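Last updated: Tuesday

Folding flannels and small towels: is thirds really better?

mahawong
Every folding guide I read swears by thirds. I've got 70 small towels to get through for the guest rooms and I don't believe it makes a blind bit of difference. Halves, halves again, done. Someone convince me.

Doina Perić
Depends on the shelf. The thing people skip is getting it flat first. If the hem isn't lying straight you'll get a fat corner whichever way you go.

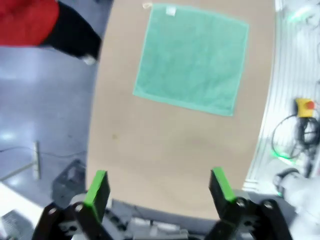 Teal one, flat, label at the top left.

stumitz
Sorry, but flat is flat. I don't see what the label has to do with it.

Doina Perić
It tells you which corner you started from. Label always in the same place, then it ends up inside the fold on every one. Try ten and look at the stack.

stumitz
Ten towels is not a test. I did the whole airing cupboard in October, half one way and half the other, and my husband couldn't tell me which was which.

relon391
Your husband may not be the best judge — mine wouldn't notice if they were in the oven.
I'm with Doina on the label, not on thirds. Thirds on a square towel gives you a long thin thing that falls over. Thirds is for bath sheets.

mahawong
Mine are square, so that's thirds out. What about the last fold? I always end up with a flap on top that won't sit down.

Doina Perić
Terry does that, it's springy. I open the top layer back out and lay it again from the corner, slowly.
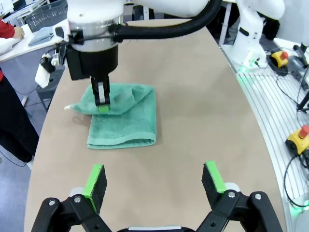
Then press along the fold with the side of your hand, not the middle. If it still lifts, the fold underneath is crooked and you have to go back a step.

stumitz
Go back a step, 70 times. No thank you.

relon391
You could just roll them?

mahawong
Rolled ones unroll when you take the bottom one. I'll do five Doina's way tonight and five mine. Not expecting much.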